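Hellow Cordless Hedge Trimmer: Two Summers In

I should say up front that I came to this trimmer as a stubborn user of hand shears. We moved out to Clakthorpe with a privet hedge down one whole side of the yard and a boxwood by the porch, and for years I did the lot by hand and told everybody how peaceful it was. Then my shoulder started to complain, and my sister (bless her) talked me into looking at something with a battery.

I settled on the Hellow after going back and forth between it and the Darko, which a neighbor let me try one Saturday. The Darko is a fine machine and cuts a little faster, but oh my, it is heavy out at the tip. After ten minutes on the stepladder I was ready to hand it back.

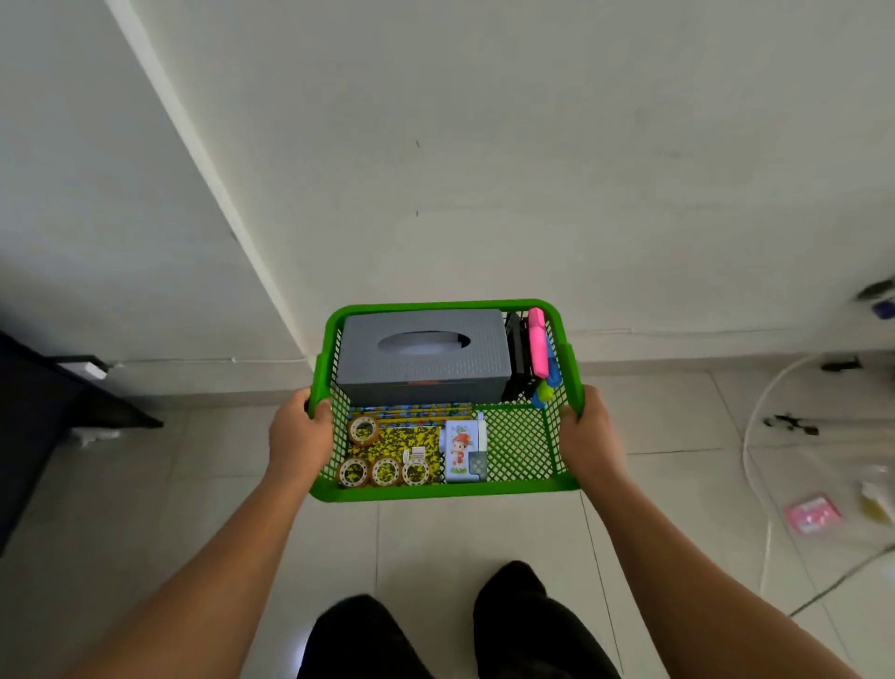

The Hellow feels much better balanced, and I think that comes down to where they put the battery, right behind the back handle. You can hold it out level and it doesn't try to dive into the flower bed. The front handle wraps all the way around, so you can turn the whole thing sideways for the face of the hedge and still have a decent grip. I have small hands and never felt I was reaching for the switch.

On privet it's a joy! The new soft growth just falls away, and anything up to the thickness of a pencil goes through without fuss. Older, woody stems are another story. It will chew and stall, and you have to back it out and go get the loppers, so if your hedge has been let go for a few years, plan on doing the rough work first. 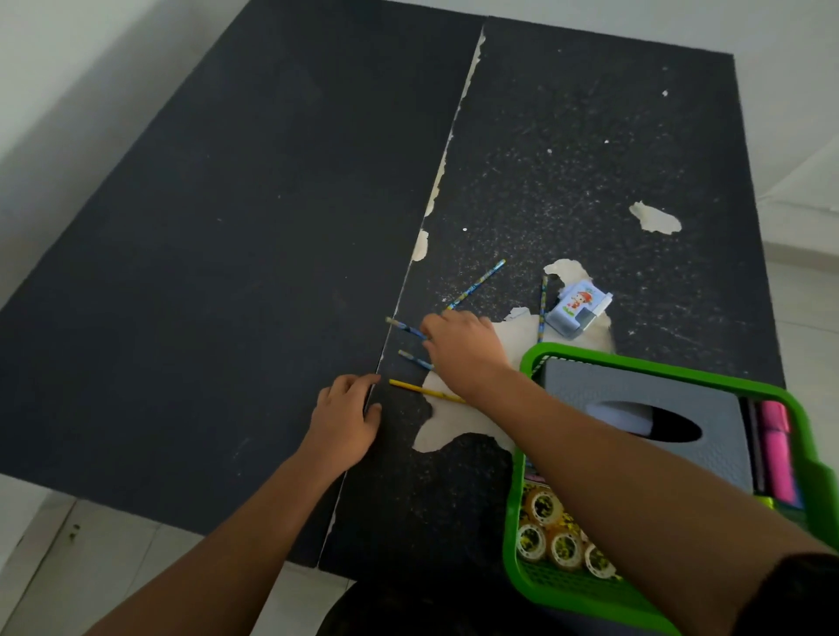
A dark tabletop with its coating peeling in places.

Battery life has been good to me. I get roughly 40 minutes from a charge when the growth is light, which does the long side of the yard with a little left over for the boxwood. It does drop off in the heat, and I wish the charge light showed more than green or red, because it goes from one to the other with hardly any warning.
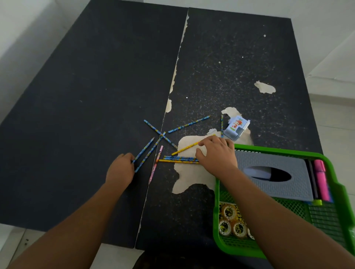
Cleaning and Upkeep

Please don't skip this part, even if you're tired and want your iced tea. Take the battery out, brush the clippings off the blade, wipe away the sap with a damp rag and run a little oil along the teeth. I use Tutia blade oil, which comes in a bottle with a long thin spout and doesn't smell too strong. The one time I put the trimmer away sticky, I spent most of a January afternoon scrubbing at it with an old toothbrush.

The plastic blade cover is my biggest gripe. It's a snug fit when new, but mine has loosened and now slides off if you hang the trimmer nose down. A piece of garden twine takes care of it, though for what they charge I'd have liked a proper clip.

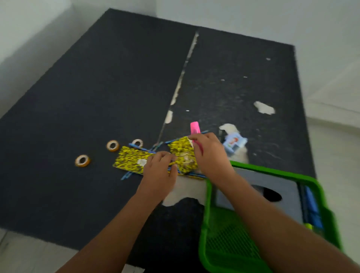 Hands at work over a yellow patterned card.

Would I buy it again? Yes, I would, for a hedge that gets trimmed regularly and for anybody who finds the bigger machines tiring. If you have a tall, thick laurel or a long farm boundary, the Darko is probably the one for you, shoulders permitting. I still keep my old shears on their hook for the boxwood, where I like to go slowly and fuss over the corners.

Reviewed September 2020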